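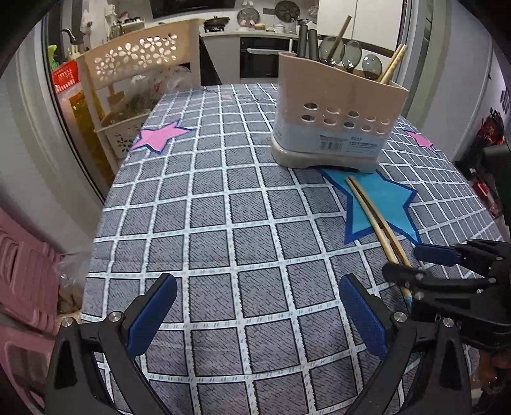

Felt stars, chopsticks and the utensil holder on the plaid cloth.

Home Opinion Kitchen Letters

Leave the forks on the table

By Nouhaila Shehata

I'm against the silverware drawer. There, said it. Four people in my house and every one of them asks where the spoons are, standing right in front of the spoons.

So get a holder. Plastic is fine. One with drainage holes, so it can live by the sink too. Stick it in the middle of the table and leave it there. My sister-in-law Érica Lacerda says it looks like a cafeteria. Maybe. Her drawer organizer cost almost 100 dollars and has a dead battery in it.

Felt stars, same argument. People save the nice stuff for March when the cousins come. Why? Put a pink star out for soup. Lay your chopsticks on the blue one. Felt stains, yes, so does everthing.

A plaid cloth hides plenty anyway. Mine stays on till it's really bad, then wash, then back on. Dinner gets set quicker and I quit yelling about spoons.

586 shares 170 comments

Related
Tanuleck tea towels, a year later
Who needs a butter dish
Small tables, big families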